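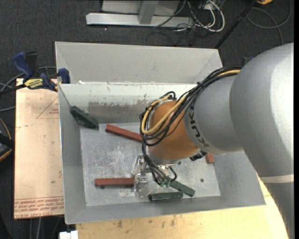

The KUKA reaching into the metal bin, red and green blocks on the floor of it.

How to set up your first bin run with the Trodel picking kit

I've had the Trodel kit on my bench since February, and I get asked about setup a lot, so let me walk you through how I do it (the manual is fine, just very dry!).

First, clamp the bin. Mine has a bar clamp at the back left corner, jaw right on the rim. Push on the bin with your hand, and if it moves at all, tighten the clamp again.

Next, sort out your cables. Jog the wrist slowly through its full turn and watch the loops the whole way. You want enough slack that nothing pulls, but a big floppy loop will catch on the rim sooner or later. I spent a whole evening on this and I'd do it again.

Now open Alla, the software that comes with the kit, and teach it the floor height. Type in 300 for the approach height and 18 for the final speed. You can go up to 400 on the approach if your bin is deep – mine isn't.

Then throw in a few blocks. Don't line them up nicely! Let one lean in a corner, because corners are where the kit earns its money or doesn't. Mine needed 3 tries at the corner on day one, and a small tilt setting fixed most of that. Igor Krajčí at Kuruc, where I bought it, talked me through that one by phone.

Save the job under a new name before you change anything else. I forgot, and had to teach the floor all over again.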